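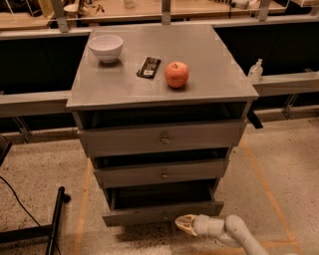
Llevo desde marzo grabando demostraciones para que el brazo aprenda a cerrar cajones y ya tengo 2086 episodios, así que me toca decidir qué hago con la variedad. Hasta ahora he tocado poco la mesa de juego: el mueble gris entre las cintas naranjas, el cajón de abajo abierto, y encima el bol, la manzana y el paquete oscuro. Mi duda (va para los que habéis entrenado con poco dato) es si muevo ya los objetos o primero afino el cajón. ¿Qué haríais?

lornia_sur
Mueve los objetos YA. A mí la política se me aprendió la posición de una taza, te lo juro, quitabas la taza y el brazo se iba a cualquier lado.

bielas59
No estoy de acuerdo con lornia_sur. Si la tarea es solo el cajón, lo de encima es decorado. Yo variaría cuánto está abierto y desde dónde entra el brazo, que ahí es donde falla todo el mundo. ¿Tienes alguna toma con la pinza pegada al frente?

Irton

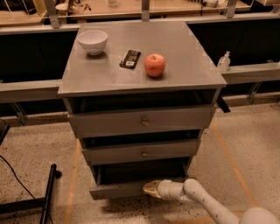

Pinza contra el frente del cajón de abajo, arriba lo mismo de siempre.

Pues sí, bielas59, de esas tengo un montón. Lo que no tengo claro es cómo etiquetarlas: ¿el contacto va como paso aparte o dentro de "cerrar"? Napaporn Saithong, que revisa conmigo, las quiere separadas y descartó 59 por empezar demasiado tarde.

lornia_sur
Separadas, yo también. Y lo del decorado, bielas59, díselo a la red, que no sabe qué es decorado y qué no!!

bielas59
Jaja, vale, pero con 19 posiciones distintas de los objetos te sobra. Yo entrené con 807 episodios en total y el cajón me salía bien. Lo que me mató fue la luz de la ventana.

drunora_k
¿Y los otros dos cajones? Si siempre grabas el de abajo no esperes que generalice al de en medio.

Irton
Ya, drunora_k, van después. De momento me quedo con mover los objetos y etiquetar el contacto aparte. Subo la lista de etiquetas cuando la tenga pasada a limpio.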